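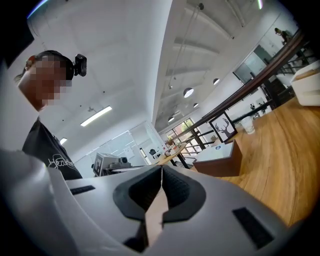 September, gripper diary, late afternoon

Back at the Olbridge place with both hand grippers and a head still buzzing from fluorescent light. I promised myself I'd write this up before dinner so I don't lose the details the way I did last time (my notes from the first round say "B feels better??" and that's the lot).

So, the Flilla versus the Kikuren. I started with the Flilla, the light grey one, because I wanted to get cranky with it while I was fresh. The dark ribbed pads really are lovely. They meet in a nice straight line when you close them, and I could pick a paper cup up by the rim without crushing it, which I couldn't do at all in August. Then I tried the same thing with the cup half full of water and wore most of it. Fair enough!

What bugs me is the weight. Flilla comes out at 227 grams heavier than the Kikuren on my kitchen scales, and you don't notice for the first ten minutes and then your wrist won't let you think of anything else. By the end of the first block my elbow had crept right down onto the table and I was doing everything from there like an old bloke at a bar. You can see it in the recordings too, all the reaches get shorter and flatter. I'll have to chuck a few of those.

Kikuren after lunch. Lighter, quicker to close, and the trigger sits where my finger wants to be. But the smooth pads! Anything with a glossy face just slides. Small cardboard boxes were fine, the marker was fine, a laminated card took me 3 goes and some language. I tried wiping the pads down with a bit of metho and it helped for maybe a quarter of an hour.

Total for the day was 117 clips, split pretty evenly, with a few more on the Flilla as I'd forgotten to swap when the timer went.

Wide lens thoughts, while I remember. The Flilla's camera sees everything. Ceiling, stairs, my own chin. I like it for lining up with where I am in the room, and the Lekota software seems to like it as well, it hardly ever lost tracking, even near the big windows where I'd expected trouble. The Kikuren's narrower view gives a much clearer look at the fingertips but it dropped out twice when I leaned in close to the table top. Both times I had to go back to the start position and wait for the little beep. I hate the little beep.

Head camera strap is too tight or my head's too big. Red line across my forehead all through the drive home. Next time I'll put it over a beanie and see if it still sits level.

Oh, and the latency. I'd been blaming the Flilla for the lag between squeezing and the width reading changing, and had a whole grumpy email drafted about it. Swapped the cable for the one off the Kikuren and the lag went away. Deleted the email. Need to label my cables, have been saying that for 2 years.

If I had to choose tonight I'd take the Flilla pads and put them on the Kikuren body. The mounting holes look close but I haven't measured them, and I'm not pulling anything apart until the calipers turn up (they're not in the toolbox, not in the car, so possibly in the laundry with the other toolbox).

Tomorrow: pads off, measure holes, try the cup again with less water. Charge the spare battery. Buy a wrist brace.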